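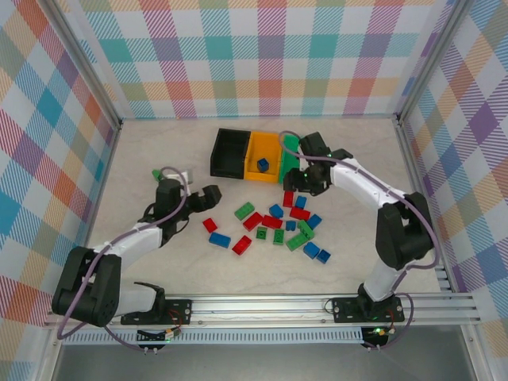

What is Welladura?

Welladura is a table of casserole recipes, typed up from spiral-bound community cookbooks and split into fields a spreadsheet can sort. One row is one recipe. It has no photos of food in it, which anyone who has seen a casserole photographed will take as a courtesy.

What's in the release

recipes.csv – the main table, 344 rows
ingredients.csv – one row per ingredient line, joined on recipe_id
books.csv – the 12 cookbooks, with my nickname for each and its condition
units.txt – every unit of measure found, including the bad ones
CHANGES – what I broke and when I noticed

All files are UTF-8 with commas between fields. Fields that contain commas are quoted. Method text contains a great many commas, so please use a real CSV reader and don't write to me about column drift until you have.

Where the recipes came from

All the books were put together by clubs, schools and congregations in and near Gollorberg, and sold to pay for roofs, band uniforms and, in one case, a second cookbook. I bought them at yard sales. The oldest is typed, mimeographed and held shut with a rubber band. The newest has clip art of a goose on every page, including the page about goose.

Contributor names have been removed. They were printed under each recipe, often with a remark, and some of the remarks were aimed at other contributors. Those are gone too, with regret.

Fields in recipes.csv

recipe_id: an integer. Gaps are rows I deleted as duplicates.
book: key into books.csv.
title: exactly as printed. Several recipes are called "Company Casserole" and have no other family resemblance.
oven_f: oven temperature in Fahrenheit. Blank in 98 rows where the book gives none, or says "the usual oven."
minutes: baking time. Ranges are stored as the lower number, with the upper in minutes_max. "Until done" is stored as blank.
serves: as printed. See Known problems.
soup: 1 if the recipe calls for a can of condensed soup, otherwise 0. This is 1 in 149 rows.
topping: free text. Mostly crumbs of one kind or another.
method: the full instructions, spelling kept.

Typing rules

Fractions are written as decimals, so a third of a cup is 0.33 and always will be. "Oleo" stays "oleo." If a recipe says "1 can" and gives no size, the size column is blank, even when we all know perfectly well which can. Pencil notes in the margins went into margin_note when I could read them. The most common is "more salt." The second most common is a check mark, which I typed as "check" after it wrecked an import one Friday night.

Ingredients are kept in the printed order. In a good number of rows an ingredient shows up in the list and never gets used in the method – the water chestnuts in recipe 12 are simply introduced and then left to make their own arrangements. I didn't fix these.

Known problems

The serves field is fiction. The same dish size is said to serve four in one book and ten in the next, and I suspect this tells you more about the club than the casserole.

Temperatures in the mimeographed book are hard to read, and a smudged 325 looks a lot like a smudged 375. Where I had to choose, the flag temp_guess is set. Don't bake from those rows unless you plan to stay in the kitchen.

Nothing here has been tested. I made two of them. One was fine.

The books cover a small area and a narrow idea of dinner. If you train something on this table and ask it for supper, it will suggest noodles. Please don't use it to say anything about what people in general eat, or ate. It can tell you what they were willing to put their names to in print, and that's a different menu.

Loading it

The Prokau helper script reads all three tables and joins them for you. It wants to be run from the folder the files are in. If it complains that it can't find "su," that's the short name for the soup lookup, Su, which used to be its own file and now lives at the bottom of units.txt. Yes, this should be changed.

Corrections

Send the recipe_id, the field and what it should say. If you own one of these books and yours has the page where mine has a gravy stain (books.csv, condition "gravy"), I'd very much like to hear from you. New books go into the next release, planned for January, oven permitting.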